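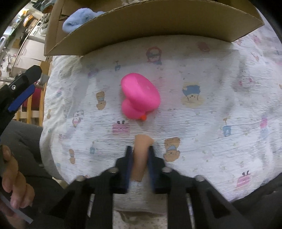 Unit 4, page 10

Home Care Skills: Sorting and Packing Soft Goods and Small Toys

These notes go with the second half of the unit. Bring them to the practice session at the Brostham room, along with the supply list from page 3.

4.1 The working surface

Choose the surface before you bring anything out. A bed or a padded mat is easier on the back than the floor, and small things dropped on it do not bounce away. Cover it with a quilt or blanket that can go in the wash. A white one shows dirt, crumbs and loose threads, so you know when it needs changing.

A printed blanket is fine, but a busy print hides small items. The one at the top of the page is covered in little cartoon characters, bears and a cat among them. A bright pink duck is easy to find on it. A white button or a brown bead would not be. If you are sorting very small pieces, lay a plain towel over the print first.

Smooth the blanket once at the start. Quilted cloth wrinkles as soon as you lean on it and there is no use in fixing it all afternoon.

4.2 The box

Put the box at the far side of the blanket, with the open top where you can reach it. A plain brown cardboard box will do for home storage. Fold the flaps outward. If a flap keeps springing back, crease it along the fold with the side of your hand.

Do not set the box in the middle. Students do this every term and then have to lift it to get at the things behind it.

Box sizes used in this course:
Small – hard toys, bath toys, blocks
Medium – mixed toys, shoes, books up to half full
Large – bedding, coats, soft toys only

Books go in the bottom of a medium box, never a large one. The Mitholm storage sheet (handed out in April) has the full table. Please use the corrected copy, form 737. The earlier copy had the medium and large rows switched.

4.3 Sorting order

Work with one kind of thing at a time. Clear the blanket before you start the next kind.

Hard and rubber toys come first. Check bath toys for a hole in the base. Squeeze the toy over a sink, and if dark water or flakes come out, throw it away. If it is clean, wash it in warm soapy water, squeeze it out again and leave it until the inside is dry. Overnight is usually enough. A rubber duck packed with water in it will spoil whatever is beside it.

Next are soft toys and fuzzy items. Socks go in this group if they are the thick kind, as they take the same wash and the same drying time. Pair them before they go in the box. Single socks go in a bag of their own, and the bag goes in last.

Flat cloth comes last. Fold it to the width of the box and use it to fill the gaps at the sides.

4.4 The rest of the room

Leave shelves and drawers until the blanket work is finished. It is tempting to start on a cluttered shelf when you see it, and then you have two jobs half done. Keep one chair next to the surface for things you cannot decide on. When the seat is full, stop and decide.

Drawers are covered in Unit 5.

4.5 Labels

Write on two sides and the top. Give the kind of thing first and then the owner or room: BATH TOYS – UPSTAIRS. Do not write "misc."

For the written exercise, the Widmer apartment plan allows 300 dollars for boxes, tape and labels. Show how you would divide it. The household has two children and one storage closet. Answers without a box count will be returned.

4.6 Reading

Somine Household Manual, the chapter on storage. Skip the section on moving companies – it is out of date and will not be covered. The storage chapter is long, so begin with the part on damp.

Assignment due 9/3/18. Turn in the box plan and one page on drying times for rubber, fleece and quilted cotton. Type it if you can. Handwritten pages are accepted if they are in ink.

Room deposit for the practice kit is 10 dollars, returned when the kit comes back complete.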